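Ticket 193: rack by the wash bay, missing bagged units, wobble
Opened by: Usha Chacko
Status: open (sort of)

**First note, morning**

Hi all! Starting a ticket for this so it stops living in the group chat. Two things are going on with the blue rack in the prep area and I think they're tangled up together:

1. The top shelf rocks when you lean on it, and small stuff slides.
2. Bagged units for the Ekum kit keep going missing between receiving and the cars. We were short one twice in March, and both times it turned up later somewhere silly (once in the floor mat bin, once in Jae-hoon's jacket).

The rack is the Nikolaidis one we got when the old parts room closed, bolt-together, nothing fancy. I've pushed on it from both ends and it's definitely worse at the left.

**Same day, before lunch**

Things I tried on the wobble:

- Tightened every bolt I could reach from the front. A few took a quarter turn. Still rocks.
- Folded cardboard under the left foot. Better! But it squashed flat by the time I got back from the phone.
- Swapped the cardboard for one of the plastic shims from the Zuden door jobs. Much better, and it hasn't budged.
- Checked the floor with the long level. It drops toward the drain, so I guess the rack was never really the problem (sorry, rack).

I still want the back bolts done. Can't get a wrench in there with a car parked that close, so that has to wait for a gap in the schedule.

**2:40 pm, Jae-hoon Baek**

Did the back bolts while the bay was free. Two were only finger tight. Used the 16 mm socket, it's in the second drawer now and NOT on the windowsill. Leave the shim where it is please, I tried without and the rocking came right back.

**Next morning, Usha again**

Wobble is fixed as far as I'm concerned. I leaned on it with my whole weight and nothing moved, and I'd had a big breakfast.

On to the missing units. I went through the sheet with Jae-hoon and we pulled the spare carton down to compare. Carton label says 92 and the sheet says 92, so nothing has left the building that shouldn't have. It's purely a where-did-you-put-it problem, and I'm as guilty as anyone. The bags are clear and slippery and they disappear the second you set them on top of other clear slippery bags. We've got a roll of 1000 of the same bags in the stockroom so I can't see us changing them soon.

Things we talked about:

- Colored bins, one per car. I like it, but we'd need to order from Flovero again and the last bins came without lids (separate ticket, don't get me started).
- Taping the unit to the work order. Jae-hoon says the tape pulls the paper apart, and he's right, I tested it on an old one.
- Keeping the unit together with the plate bracket for the same car, up on the top shelf. Costs nothing, so we're trying that first.
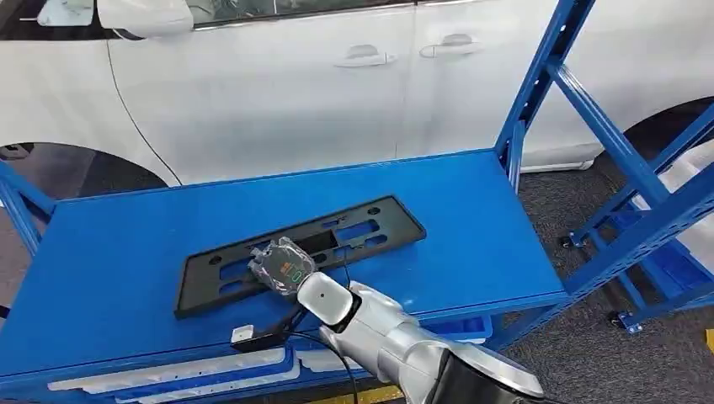 My big worry with the top shelf was stuff rolling off toward the car, and I was all set to ask for a rail along the back. I'm holding off on that for now. The black bracket lies flat and it's wide enough that the gray unit in its bag sits right on top of it, and with black underneath, the orange patch shows through the plastic nicely. Against bare blue shelf I kept looking straight past those bags. There's a slightly raised lip on the near edge too, which I'd never noticed in all the time I've been putting coffee up there (I'll stop, I know).

So the routine for this trial, please:

- Bracket down first, face whichever way you like.
- Bagged unit on the bracket. Keep the bag closed until you're ready to fit it.
- One bracket, one unit. If you find two units on one bracket, come and get me.
- No sockets, rags or cups on the top shelf. They can go lower down.

**Later, Jae-hoon**

Fine by me. One problem, the brackets for the vans are a different shape and the unit slides off the narrow ones. Can we keep the van sets on the bench?

**Usha**

Yes, bench for vans, good catch! I'll put a strip of tape down so there's a proper spot. Closing the wobble half of this ticket and leaving the missing units half open until we've done the next stock check. Jae-hoon, can you bring the spare carton back to receiving when you go past? It's still under my desk and I keep kicking it.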